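Subject: Re: [winero-users] Sync job stalls on large attachment folders

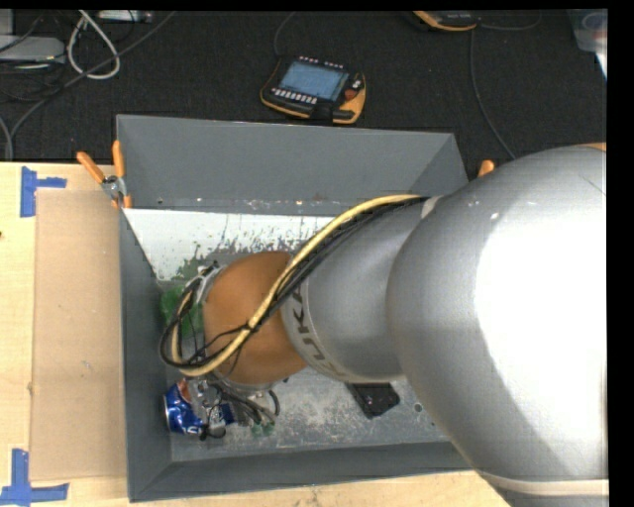

Attachment 1: KUKA arm over gray bin, full-size original

Marietjie Fourie wrote:
> We moved our archive from Geltby to Winero in October. The nightly
> sync gets through the small folders, then stops at the first one
> with more than 2,000 files. No error in the log, just a last line
> at 03:10 and nothing after it. Attachments are mostly
> photos. Is there a limit I should be raising?

There is no hard limit on files per folder. What you are hitting is the listing timeout. Winero asks the server for the whole directory in one request, and the default timeout is 30 seconds. When it expires, the worker drops the connection and waits for a retry signal that the scheduler never sends. That second part is a bug, and it is already in the tracker.

Two settings to change in sync.conf:

list_page_size = 400
list_timeout = 1250

The timeout is in tenths of a second, so do not write 1,250 with the comma. The parser reads up to the comma and stops, and you end up with a timeout of 1.

Restart the worker after editing. A reload picks up the page size but keeps the old timeout.

If you still have the Geltby index files in the tree, move them out before the next run. Winero treats them as ordinary attachments and checksums them every night — on our mirror that was most of the run time.

I have not tested any of this against a Kerkine backend. Paging is handled differently there and list_page_size may be ignored. If that is what you run, please post the first lines of the worker log with debug turned on.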